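About Flullis

Flullis is a shared workshop for people who build and modify robots. We rent bench space, keep a common stock of parts, and run a small number of long projects that members can join. The workshop was set up by Sofia Psarras and Kosmas Tsakiris, who had been building a mobile manipulator in a spare room and needed a second set of tools and a floor that could be drilled.

Most members come from outside robotics. We have people with backgrounds in machining, plumbing, network administration and secondary school teaching. No degree or prior build is required. New members complete a bench induction covering battery handling, emergency stops and the use of the drill press before they are given a key.

What we work on

The main project is Prosamico, a software layer for household tasks. It handles the part of the problem between "the arm can reach the object" and "the arm has done the job": finding a shelf edge, deciding which side to approach from, backing out without hitting the thing next to it. The code is written to be independent of the arm it runs on, so joint limits, link lengths and tool offsets are all read from a single configuration file at startup.

The second project is Beddoe, a gripper that can be made with a drill press, a hacksaw and a basic 3D printer. The current version is revision 42. Many of those revisions changed one dimension only. The fingers are driven by a single motor through a lead screw, and the pads are cast in silicone from a printed mold. Revision 42 moved the limit switch from the finger to the screw carriage, which removed two flexing wires that used to fail at the solder joint.

How a build is run

Every build has a log. The log records what was changed, who changed it, the configuration file in use, and the result of the standard motion test. The log is kept as plain text. We tried a ticket system and went back to text files when we found that members were writing the useful details in the margins of printouts instead.

The standard motion test is 1,000 open and close cycles on the bench, followed by a reach sequence at reduced speed. A joint that passes on the bench is mounted and tested again on the body. Backlash is measured with a dial indicator at the end of the link, in both directions, and entered in the log next to the bolt torque. If the second figure differs from the first by more than the tolerance on the drawing, the joint comes off and goes back to the bench.

Work takes place in ordinary rooms as well as at the benches. A household robot has to operate near desks, cables, tiled or textured walls and people who are busy with something else, and software tuned only in a clear space tends to carry the assumptions of that space.
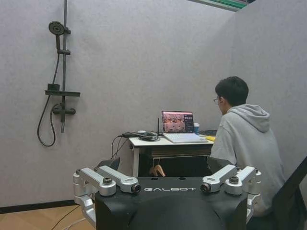

For the same reason, room surveys are part of the log. Before a new routine is run, a member records the floor type, the position of fixed furniture, any cable crossing the floor and the height of anything that projects from the wall. Wall fittings get particular attention. Taps, rails and hooks are thin, often reflective and easy for a depth sensor to miss, and hoses do not stay where they were when the map was made.

Cable crossings are taped or rerouted where possible. Where they are not, the route is marked as restricted in the map and the base is limited to walking pace or below.

Camera calibration is repeated whenever a camera or the part it is bolted to has been removed. It takes a few minutes with the printed target, and skipping it is the most common cause of a failed session in our logs. The target is kept flat in the drawer under the calibration stand. Please do not fold it.

Equipment

Members have use of the following:

Drill press, bench vise and hand tools
Filament printers, enclosed and open
Soldering stations with extraction
Bench power supplies and an oscilloscope
Dial indicators, calipers and a surface plate
Battery charging cabinet, with its own breaker

The lathe belongs to a member and may be used only with his agreement. We do not have a mill. Parts that need milling are sent out to Serkmont, a small machine shop that accepts our drawings in batches and returns them with comments, usually regarding inside corners.

Safety rules

Any powered arm must have a reachable emergency stop. Anyone working in the same room is told before motion is enabled. Speed limits are set in the motor controller as well as in software. Batteries are charged in the cabinet and are not left connected overnight. Long hair is tied back at the drill press, and gloves are not worn there.

A member who sees a rule being skipped may press the stop without asking first. The person running the session then restarts from the checklist.

History

The first robot was a wheeled base with one arm, assembled on a kitchen table by Kosmas. Its controller was rewritten by Sofia after the original one lost its position at every power cycle. The Prosamico configuration format dates from that rewrite and has kept its original field names, including several that no longer make sense. The first entry in the shared build log is dated 5/30/22 and concerns a stripped thread in the shoulder bracket. The log now runs to 2,992 entries.

Beddoe was started the following April, when a replacement gripper was needed and the lead time from the supplier was longer than the time needed to draw one.

Membership

Membership is monthly and covers bench space, common stock and access to the project files. Fasteners, wire and filament from the common shelf are included. Motors, bearings and batteries are charged at cost. Visitors may attend with a member at any time the workshop is open, and should wear closed shoes.

To apply, send a short note describing what you would like to build and which tools you have used before. Drawings are welcome but can be rough. Sofia handles applications and Kosmas handles inductions.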